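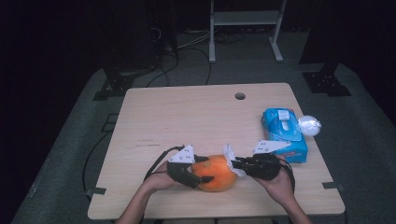 Okay, so I finally planted the pumpkins! I know, I know, June 9, 2023 is cutting it close for anybody who wants to carve one in October, but the spring was cold and I kept putting it off, and then my seedlings got leggy on the windowsill (my fault, I went away for a long weekend and forgot to ask Wilma to turn them).

I put in five hills along the back fence, where the beans were last year. My neighbor Geert De Bruijn thinks that's too many for a yard this size and he's probably right, he grew one vine two summers ago and it went over the fence and up his pear tree. But I want pie and soup and a few for the porch, so five it is.

The variety is called Ulis, a smallish orange one that's supposed to keep until December if you cure it somewhere dry. I ordered it from Van Dijk after reading way too many seed catalogs in bed.

Now it's mostly watering and picking off squash bugs before breakfast. If you've got a trick for the bugs that doesn't involve spraying, please leave it in the comments! I tried the board trick last summer and mostly caught slugs.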